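**Mahawong cable drama to end after its seventh season**

1/30/18

The cable drama "Trultilon" will end after its seventh season, the Mahawong network said Tuesday.

The final season will have six episodes, down from the usual order, and is set to premiere in July. Production is already under way, and the network said it has no plans for a spinoff or a follow-up movie.

"Trultilon" follows two families who run rival ferry lines on a northern lake. It began as a small summer series with little advertising behind it, and the early reviews were mixed. Its audience grew during the second season, when reruns started airing on weekend afternoons and viewers who had missed the first episodes were able to catch up.

In a statement, Mahawong said the decision to stop was made together with Rotovano, the studio that produces the show.

"The writers came to us last year with an ending, and we agreed it was the right one," the network said. "We would rather give them the time to tell it properly than ask for another season after that."

The network did not say whether ratings played a part. The sixth season drew fewer viewers on the night of broadcast than the fifth, although Mahawong said the gap narrowed once people who recorded the show or watched it online were included. It did not release figures for either season.

Rotovano said all of the main cast members have signed on for the last six episodes. Two characters written out in earlier seasons will also return, the studio said, but it declined to say which ones. Fans have been guessing since the fall, when the fifth-season finale was shown again with a new closing scene that had not been part of the original broadcast.

The shorter run will include a longer closing episode. Mahawong said that episode will air without commercial breaks in its first showing, something the network has done only once before with a scripted series.
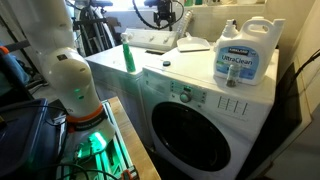 *Green lights along the base of a white robot arm.*

The end of the series is also a change for Piltora, the lakeside town where most of the exteriors are filmed. More than 2000 people turned out there last summer for an outdoor screening of the sixth-season premiere, according to the town, and several businesses near the ferry dock sell maps of the filming locations.

The town said Rotovano has told it that filming in Piltora will wrap up in the spring. The dock house, built for the pilot and used in every season, stands on public land. Under the original agreement, the studio has to remove it when production ends unless the town asks to keep it.

A decision on the dock house is expected before the summer. The town said it would need to look at the cost of repairs first, as the building was put up as a set and was not meant to be open to the public. It has no heating and no running water, and the upper floor is a shell with no stairs leading to it.

Rotovano said the production employs 235 people when it is filming, including drivers, carpenters and catering staff. Many of them are hired for one season at a time. The studio said it hopes to place some of the crew on a new drama it is developing for Mahawong, but that project has not been given a full order and will not be filmed in Piltora.

That drama, which does not have a title yet, is set in a city hospital during a transit strike. The network has asked for a pilot script and expects to decide later this year whether to film it.

Mahawong has not said what will take the place of "Trultilon" on its Sunday schedule next year. The network has relied on the show to open the evening since its third season, and two other dramas tried in the hour after it were canceled. A comedy now holds that slot and has been renewed.

The announcement comes after a year in which the network cut back on original shows and added more movies and reruns to its weekday lineup. Mahawong said on Tuesday that it still expects to have the same number of original dramas on the air at the end of this year as it had at the start.

Reaction from viewers was quick. The show's official page filled with messages within an hour of the announcement, most of them from people asking for a longer final season. Others said they were relieved that the story would be finished, pointing to the fourth season, which ended on a cliffhanger while the show's future was still in doubt. The network took two months to renew it that time.

Mahawong will repeat the first six seasons in order before the premiere, starting with two episodes a night. The repeats will be shown late in the evening on weekdays, with a catch-up block on Saturdays. A one-hour special on the making of the series, with interviews recorded on the set, will air the week before the final season begins.

An exact premiere date and a first trailer will be released in the spring, the network said.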